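KUNVILLE - Snack packer Perić has moved 11 people off its sorting line since November and onto a project that teaches machines to pick up small wrapped sweets. They handle packets with hand-held grippers for three hours a shift.
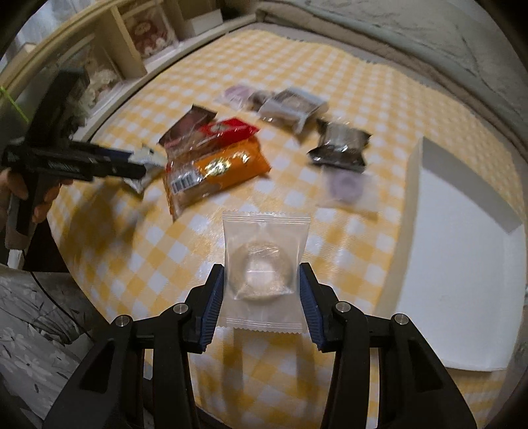

The company says no jobs have been cut, and pay stays the same. Workers asked for more breaks, citing sore wrists, and now get one every 26 minutes. The first robot arms, supplied by Jarovero, are due on the line in spring.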